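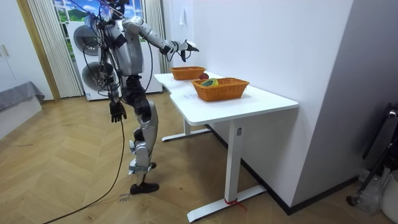
Figure 4. Robot at the desk, both baskets in place.

4. Handing sorting work to the robot

Before the Koltlow unit arrived, Tian staff did all the basket work by hand. The robot now does the repeat moves and one operator per shift looks after the desk. These steps are for that operator.

4.1 Stand the robot facing the desk, both feet flat on the floor.
4.2 Lead the long cable away behind the robot. Do not run it under the desk.
4.3 Put the two baskets on the desktop, the larger one nearer the front.

CAUTION: Stay out of reach of the raised arm while the robot is powered. Use the stop button before you move a basket.

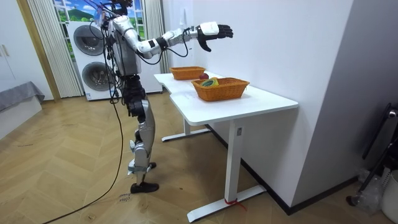 4.4 Start the routine from the Irach panel and stay for the first cycle.
4.5 If an item is dropped, press stop, put it back by hand and enter code 303 in the log.

Note: Operators no longer have a piece target. The log is checked for stops and faults only — a high number of stops will not count against you. 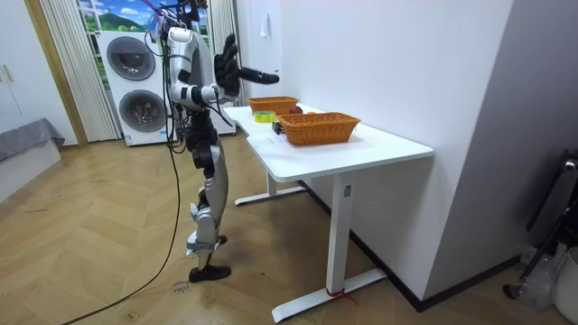 4.6 At handover, tell the next operator about any stops and sign the sheet together.
4.7 After 100 cycles, stop the routine and check the fingers and the wrist for wear.

Note: Staff who sorted by hand before the change can ask Xiaoyan Long for operator training. Until you have been signed off, work with a trained operator — do not run the desk alone. Report faults to Stavros Gavalas on extension 1814.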